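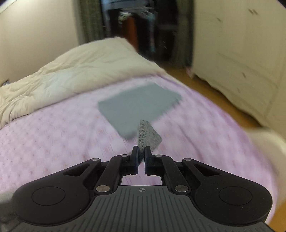 Informe de avance al Fondo Olatunji
Proyecto: Ropa de cama y descanso en las residencias de Basimthorpe y Flestotdale
Fecha: 10/01/2023
Elaborado por: Ifeoma Tijani, coordinación

Estimada Ngozi Edet:

Te escribo con muchas ganas, porque el semestre ha salido bastante mejor de lo que os anunciamos en la solicitud. El taller de costura de Basimthorpe ya funciona a pleno rendimiento, la lavandería compartida también, y en Flestotdale hemos podido adelantar el cambio de colchas a las dos plantas que dejábamos para el final (¡con lo que nos costó cuadrar los turnos!).

Ropa entregada

Entre las dos casas hemos repartido 1,112 piezas: sábanas bajeras, encimeras, fundas de almohada y colchas. De ellas, 894 son nuevas y el resto son piezas antiguas que el taller ha arreglado, casi siempre con dobladillos rehechos o con una tira de refuerzo en la zona de los pies. Las arregladas gustan muchísimo. Varias residentes de Basimthorpe pidieron conservar su colcha de siempre, y Titilayo Usman les preparó una ficha para que vuelva de la lavandería a la misma cama. Ese sistema de fichas no estaba en el proyecto original y ahora lo queremos para todo el mundo.

El algodón del primer pedido encogió más de lo previsto. Lo hablamos con el proveedor, Helico, que aceptó cambiar el lote completo, y desde entonces lavamos toda la tela antes de cortarla. Perdimos dos semanas y el calendario de Flestotdale se resintió en otoño, aunque ya está recuperado.

Taller de costura

Se han formado 27 personas, entre residentes, familiares y personal de planta. Empezamos con una tarde por semana y a los dos meses hubo que abrir otra, porque faltaban máquinas para tanta gente. Ifeanyi Ezeani lleva el grupo de la tarde y ha conseguido que quienes no pueden manejar el pedal participen marcando, hilvanando o eligiendo las combinaciones de color. ¡Hay discusiones muy serias sobre los ribetes!

Del taller han salido también bolsas para zapatillas y unas fundas de cojín con los retales. Las primeras se quedaron en la sala de visitas y ya tenemos encargos de tres familias. No pensamos venderlas por ahora; preferimos terminar antes las colchas individuales.

Descanso

En la solicitud nos comprometimos a preguntar a los residentes cómo dormían, y lo hicimos con un cuestionario corto, de seis preguntas, que se lee en voz alta si hace falta. Las respuestas mencionan sobre todo tres cosas: el peso de las mantas, el ruido del pasillo y la temperatura de madrugada. Lo primero está ya en marcha con mantas ligeras que se superponen. Lo segundo se ha aliviado con topes de fieltro en las puertas. Lo tercero depende de la caldera y queda fuera de este presupuesto, pero se lo hemos trasladado a la dirección con todos los comentarios recogidos.

Presupuesto

El gasto en tejido va según lo previsto. En hilo, cremalleras y agujas nos hemos pasado un poco por la segunda tarde de taller. A cambio, el transporte entre casas ha salido más barato al aprovechar el viaje semanal de la lavandería, y nos quedan casi 700 euros en esa partida. Os pedimos permiso para destinarlos a una segunda remalladora. Kosmas Liapis os enviará el presupuesto y los justificantes del semestre en un correo aparte.

Próximos pasos

Queda por completar el ala norte de Flestotdale, extender las fichas a las dos casas y repetir el cuestionario en febrero con las mismas preguntas. También nos encantaría que vinierais una tarde al taller, cuando os encaje, y que vierais las colchas ya puestas en las habitaciones.

Muchísimas gracias por la confianza y por la paciencia con el lote que encogió.

Un abrazo,
Ifeoma Tijani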